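Notes for the club talk, April
Fifteen minutes plus questions. Water is under the lectern. Do not touch the laser pointer, it belongs to the library.

Slide 1: title
Say hello. Say the name of the club correctly: Farthorpe Robotics, no "the." Say my name, Cheng-en Pan, and spell it only if the person with the program asks. Mention that I joined for the free pizza and stayed because I was made responsible for a spreadsheet.
Wait for the laugh. If there is no laugh, go to slide 2 at normal speed.

Slide 2: what we said we would do
Read the proposal sentence out loud, slowly, because it deserves it: "The team will build an autonomous checkout clerk." We wrote that in the first week, before anyone had plugged anything in. The project got the name Osedari that same evening, and there was a logo by the next meeting. The logo still works perfectly.
What the clerk was meant to do: take an item from a pile of shopping, show it to a scanner, put it in a basket. A bored teenager can do this while looking at a phone. I have been that teenager, at the Ukmont grocery, for a whole summer, and I would like to apologize to my manager for thinking the job needed no skill.

Slide 3: what we have
Two arms, one table. We train them by driving them through the task by hand, over and over, and letting the software copy us. Each run through the task is called an episode. Explain this once and move on, the people in the back already know and the people in front will ask later.
The number for the slide is 3,748 episodes recorded. Pause here so they can be impressed. Then give the other number, 1,903, which is how many we kept. The rest went in the trash for reasons I will get to on slide 5, and a fair share of those reasons are me.
Do not do the subtraction on stage. I tried it in rehearsal and got it wrong.

Slide 4: the table
Leave this one up for a while. Talk over it.
Point out the small stuff first. People look at the arms, and the arms are the easy part to like. The hard part is the little orange thing under the gripper. Small, light, a bit see-through, and it sits low on the wood. Compare with the jar with the green lid, which stands up straight like it wants to be hired. 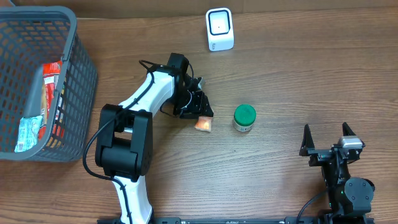 Tam asked, at our first practice run of this talk, why we don't just use big boxes and call it a day. It was a fair question and I gave a bad answer about realism. Tam said that real shoppers buy gum, and that if the robot can't handle gum then the slide should say so. So now the slide notes say so: gum is on the list for next year.
The better answer, which I came up with in the shower, is that big boxes teach the arm one grip. Small things teach it to be careful. A jar forgives you for being a little off to one side. Candy does not, and then you are on the floor with a flashlight.

Slide 5: how to ruin an episode
This is the part people remember, so take your time. Go through them in this order.
First, the bump. The driver swings the arm over too low and knocks an item that wasn't part of the plan. The software does not know this was an accident. As far as it can tell, you are a professional, and professionals hit the jar on the way past.
Second, the long think. You stop in midair to decide what to do next. Watch enough of those and the arm learns to stop in midair too. We had a week in which it would reach out, hang there, and appear to reconsider college. That was my data. I get thoughtful after lunch.
Third, the helping hand. An item tips over and somebody reaches in and fixes it. Very human, very kind, and now there is an arm in the recording with a sleeve on it. We put a sign on the door. The sign says HANDS. It was supposed to say more but the marker died.
Fourth, forgetting to press record. This one is not in the count at all, so please picture a sad extra pile next to the 3,748.

Slide 6: two arms
Somebody always asks why 2 arms when the job could be done with one. Get ahead of it.
With one arm, every item has to be picked up in a way that also works for the scanner. If you grabbed it across the label, too bad, put it down and start over. With two you can pass it across and turn it. That was the theory. In practice the handoff was the worst thing we ever tried to teach — both arms hold on, or neither does. I have seen siblings do it better, and I have siblings.
We now let the arms take turns for most items and save the handoff for the stubborn ones. It is slower. The judges at the spring showcase did not seem to mind slow. They minded the time it threw a jar, and I would argue that "threw" is a strong word for what was really a firm release.

Slide 7: results
Keep this short. Jars: good. Bags of snacks: good if the bag stands up, moody if it lies flat, since a flat bag slides when you pinch it. Small candy: we are not putting a percentage on the screen, and if asked, smile.
At our last full demo it did 4 items in a row with no help. The fifth is on slide 8.

Slide 8: the video of the fifth item
Play it. Say nothing. It runs long enough on its own. Check that the sound is off, because you can hear me.

Slide 9: advice for next year's team
Record fewer episodes and watch them the same day. We let ours pile up until the end of term and then sat through them in one go, which is how I know my own driving style the way other people know their favorite movies.
Switch drivers before anybody gets tired. Label the cables. Nobody on our team will ever label the cables, so hire someone.
Write the proposal sentence last.

Questions
If they ask about jobs being taken: tell them to watch slide 8 again.
If they ask about cost: send them to the spreadsheet, and tell them who keeps it.
If they ask whether they can drive: yes, after the talk, one at a time, sleeves rolled up, and please don't stop to think.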